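Brurton toy library opens home tidying scheme

1 July 2024

Brurton Toy Library will lend storage boxes to families from this month, after a trial in May with 39 households.

Each family can borrow up to five shallow boxes with lids, for the small things that end up on the living room rug: balls, dice, odd game pieces.

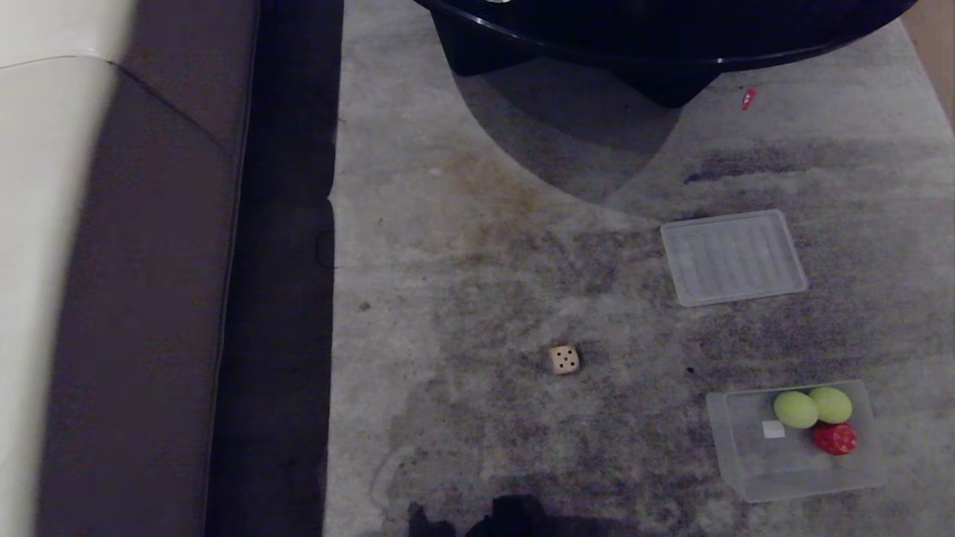
The boxes go out for 80 days and can be renewed once. Members pay nothing. Non-members leave a deposit of 80p a box, returned when the box comes back with its lid.

Mared Prosser, who runs the library, said: "Parents told us the big toy chest doesn't work. Things sink to the bottom and the lot gets tipped out again."

Boxes can be collected from the library desk. Contact: Awuor Kombo, Brurton Toy Library.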